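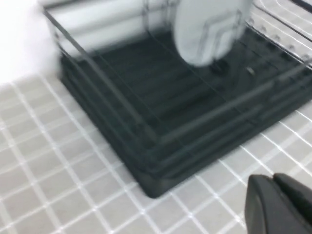

I have been washing dishes by hand for most of my grown life, and I would like to say a kind word for the drying rack, which gets talked about as if it were clutter. A friend in Karcombe tucks hers under the sink whenever company comes, and I always want to ask her to bring it back out. Stand a single white plate upright in the wires, with a ridged tray below it, and you have a kitchen where someone has been eating and means to eat again. I find that a cheerful thing to walk in on at six in the evening.

What the rack can't do is wash for you, and I say this as a person who has hurried plenty of suppers.
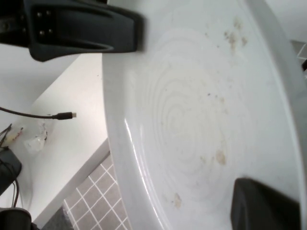 Small brown stains and a hazy film across the rings of a white plate.

Ridges are lovely to look at and they do hold on to gravy. My habit — learned from my grandmother, who kept 19 plates and trusted none of them — is to tip each one toward the window before it goes in. If it needs another turn with the sponge, it gets one, and I grumble a little.
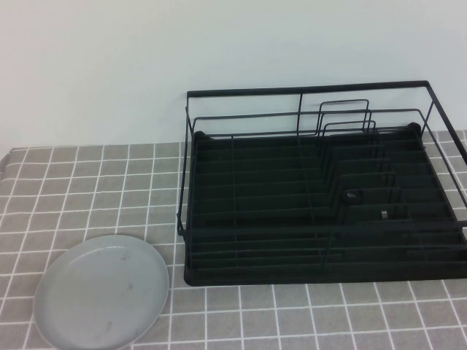 So buy the big rack if you have the counter for it, and leave it out all day. I paid 80 dollars for mine, more than I meant to, and I would do it again tomorrow.

Kitchen Table > Opinion > Washing Up

Contact | Copyright Brennan Home Pages | Back to top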